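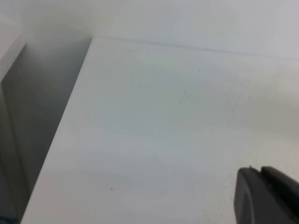
Aitken Opens Its Wallosden Workshop for a Day of Robot Demonstrations

WALLOSDEN, February 2026 – Aitken, a maker of robot arms for light household and storeroom work, held an open day at its Wallosden workshop this month. The company received 339 visitors, among them students from Adcombe, local business owners and families from the surrounding streets.

Demonstrations ran in three rooms on the ground floor. Visitors watched arms close drawers, put dishes on a rack and work close to smooth white panels, where a gripper finger has to come down near the surface without scraping it. Pale, plain surfaces are hard for a wrist camera to judge, and Aitken uses them often in its tests.

"A white panel gives the camera very little to go on," said Viola Fontana, who leads the demonstration program. "A few specks of dust may be all the detail there is. We wanted people to see the arm do slow, ordinary work, including the tries that fail."

Staff stopped the arms between runs and answered questions. Many visitors asked about speed. The arms at the open day were set well below their top speed, and each station had a stop button within reach of the operator. Children were able to guide an unpowered arm by hand at a separate table.

The workshop occupies a former printing plant built in 1956. Aitken moved in after outgrowing its first rooms in Adcombe, and kept the loading dock and the original floor. The building now holds the test rooms, a small machine shop and the offices.

Nadège Lebrun, head of testing, gave two talks on how tasks are recorded and reviewed. Her team logged 886 practice runs in preparation for the open day. Runs in which the gripper touched a surface too early were kept and studied along with the rest.

"People asked good questions about what happens when the arm gets it wrong," Lebrun said. "Mostly it stops, and we move it back and start again."

Aitken will hold a second open day in September at its Prerkelcombe site, where the company assembles its grippers. Entry will be free. Groups of more than ten should book ahead through the front desk in Wallosden. School groups may also ask for a weekday morning tour at either site.

About Aitken
Aitken designs and builds robot arms and grippers for homes, shops and storerooms. It has sites in Wallosden and Prerkelcombe.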